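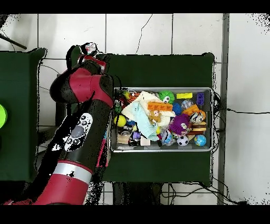

How often should a toy basket be emptied right out? Every couple of months in our house, and always before a birthday.

Household Tips > Children > Toy Baskets
22 April 2019, by Viktória Kelemen

Quick one today. Metal basket, everything goes in it, nothing comes out. Balls, bricks, small soft toys, a cloth or two that ought to be in the wash. Tip out the lot. Don't pick through from the top – you'll only stir it.

Cloths first, straight to the machine. Then rubbish. Then anything with a face, as those get missed at bedtime. Hard plastic in a bowl of warm water with washing-up liquid, 10 minutes, old toothbrush for the studs on the bricks.

Boxes with a round hole in the top are good for sorting. One colour per box, and let the children do the posting. Mine managed 7 minutes befor wandering off. 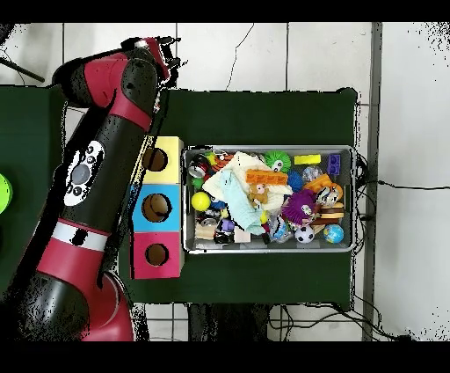
Mirjana Softić wrote in to say she gave up on sorting by type and goes by size now, big things in the basket, anything smaller than an egg in a box with a lid. Her two can find things again, she says.

Spiky and stringy balls pick up fluff like nothing else. Rinse under the tap, roll on a towel, leave overnight. No talc, it clogs.

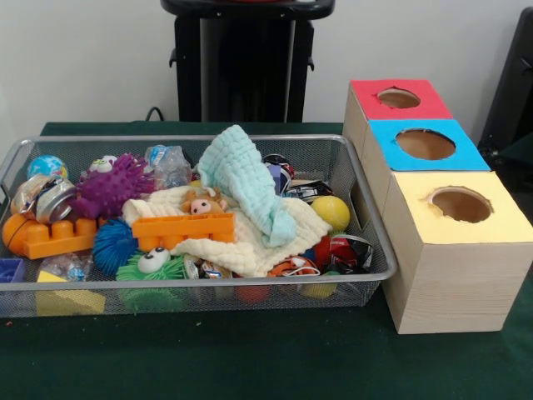 Can soft toys go in with the bricks? Better kept apart, they come out grubby and smelling of old crisps.

Drinks cans and empty bottles – check for them every time, they work their way down. Cans have sharp edges once squashed so take them out yourself, dont leave it to the little ones. 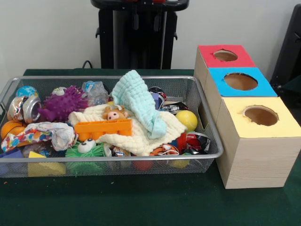
What gets sticky marks off a mesh basket? Hot water, a drop of vinegar and a nail brush, then stand it upside down to drain.

Dry it properly before anything goes back. Doing ours again in September.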